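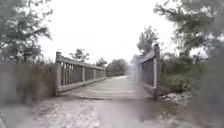
Iwona Gajewski's view is that the deck should come up before the railings are touched, and that I have the order of work backward. She said so on the phone at lunch and again by text an hour later, in case I had missed it. Her argument: the balusters are ugly but they hold, and a person's weight goes through the planks.

14/02/2020

I don't agree with all of it, but I wrote it down first so I would have to answer it.

Walked to the footbridge on the Grotbridge path after work. Deck is gray all the way through on the surface, which tells me only that it has had sun and no finish. Gray is not rot. Went along on my knees with the awl at every place where a plank crosses a bearer. Most stopped the awl at a couple of millimeters. 8 planks took it deeper than I like, and all of them are on the left side going out, where leaves collect against the bottom rail and stay there. Marked each with yellow crayon on the end grain.

Plank screws: the old ones are plated steel and the heads are going. Tried to back out two. One came, one sheared. If that rate holds I will be drilling out a lot of screws, and Iwona's plan of lifting the whole deck gets slower than she thinks. She has not tried the screws.

Left railing. End post at the near corner is sound. Pushed on it at cap height with the luggage scale hooked to a strap, no movement I could measure against the level. The intermediate posts are less good. The second one out rocks at the base, and the movement is in the bolt hole, which has worn oval. A bigger bolt and a plate washer would take care of it for now. Balusters are close together and nailed, so replacing a single one means prying against its neighbors. I would sooner cut the nails with the multi-tool from behind.

Right railing. End post is tight. Did not get to the rest. Light was going and the slats on that side are dark enough that I could not tell stain from shadow without the good flashlight, which is in the truck that Pascual has.

Costs, from the Ledesma yard, prices as of this morning:
Deck planks, treated, for the 8 bad ones plus two spare: 500
Deck planks, treated, the full deck less screws: 625 more on top of that
Stainless screws, one tub: 33
Bolts and plate washers: have them in the shed, left over from November

So the full deck is well over double. That is the real answer to Iwona, and I should have led with it on the phone. Replace the 8, bolt the rocking post, sweep the leaves out from under the bottom rail every couple of weeks, look again in the fall. She will say the other planks are the same age as the bad ones. They are. They also dry faster.

Pascual Orellana called at six. He wants a gap of a nail's width between new planks. I want slightly more on that path, because the gravel from the approach gets carried onto the deck and packs into the joints, and a packed joint holds water. He said to sweep it. We settled on the shank of a carriage bolt as the spacer, and he will bring the truck back Sunday.

Also need to scrape back the approach where the dirt has built up against the first plank. An hour with the flat shovel. Left it for now, ground too soft.

Ordered from Ledesma before supper. Delivery goes to the Vornley lot, not the house, since the driver will not take the lane. Knees bad tonight. Find the foam pad.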